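Gandason Bench Arm: Three Months of Tidying Up
Posted Sun 29 March
By Hazel Brannigan

Rating: 3 out of 5

I review tools for people who run small shops and busy homes, and the question I get most often is whether a robot can do any of the picking up yet. I usually say no and move on. This winter I had a Gandason bench arm on loan long enough to give a better answer.

The Gandason is a single arm that bolts to a work table. It comes with a controller box, a power supply, an emergency stop on a long cord and a set of tips for the end. The software runs on a laptop and is made by a separate company, Liang. You can drive the arm by hand, record a motion and play it back, or type in a short instruction and let the software work it out. The last one is what people want to hear about, so most of my time went there.

Setup

The box took two of us to lift. The mounting holes lined up and the cables are labeled. The printed guide stops at the point where you plug in the laptop, and after that you are on your own with the Liang help pages, which were written for an older version. Getting from box to first movement took me an afternoon. Calibration took most of the next day. If you bump the table after that, you do it again.

The chores

I started with the smallest version of tidying I could think of, which is putting colored blocks where you were told to put them. It sounds like a baby's game. It is also the same job as sorting fasteners into bins or getting toys off a rug: find the right thing, get to it, move it, leave the rest alone. My colleague Imani Van Dusen wrote the instructions so I couldn't make them easy on the machine. Hers were things like "move the star next to the blue triangle" or "put the reds together."
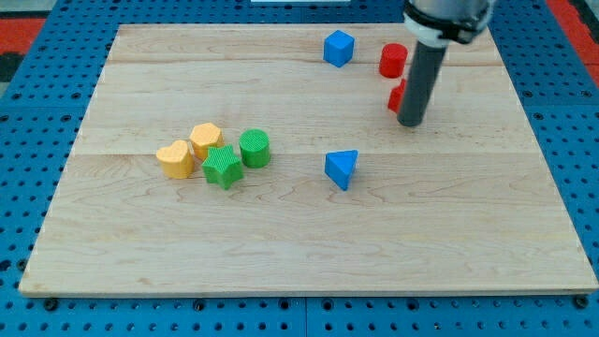 Over 200 instructions, the arm did what was asked roughly three times out of four. Color was rarely the trouble. It mixed up shapes more often, and it did worst when pieces were close together, where going for one meant nudging its neighbor. When a piece drifted near the rim of the work area the arm would sometimes stop and wait for me. I would take that over sending the piece to the floor.

It is slow. Imani could do any of these in the time it took the arm to start moving. Speed can be turned up in the settings, but the misses went up with it, and I put it back after one morning.

The second chore was shop work. A friend at Pollcombe, a small hardware packer, let me have a tub of mixed washers and plastic spacers. With the pinch tip on, the arm could pick out spacers one at a time. Washers lying flat defeated it. It would scrape at them, close on air, lift and carry nothing over to the bin. The software logged those as finished.

The third was kitchen things: plastic cups, a sponge, wooden spoons. Cups standing up were fine. Cups on their sides rolled. The sponge was the best result of the whole test, and I have no use for a machine that moves a sponge.

Compared with the Tonus

The Tonus arm I tried last July was louder and had a shorter reach, and it only played back recorded motions. For a job that never changes, I still prefer it. You teach it once and it repeats. The Gandason earns its extra cost only if the things on the table are in a different place each time.

What I liked

The stop button works right away, every time I hit it. The arm gives way when you push on it. Swapping tips takes one hex key. Support answered my emails within a day.

What I didn't

The calibration. The false "done" messages. The fan in the controller box, which runs even when the arm is parked.

Should you buy one?

For a home, no. It can't leave its table, and most housework is somewhere else. For a shop, maybe, if you have light parts of decent size, spaced out, and a person nearby who can check on it. If you're handling thin parts or need any kind of pace, wait. I'd look again when the software can tell that it has missed.

The loaner went back last week. Imani has kept the blocks.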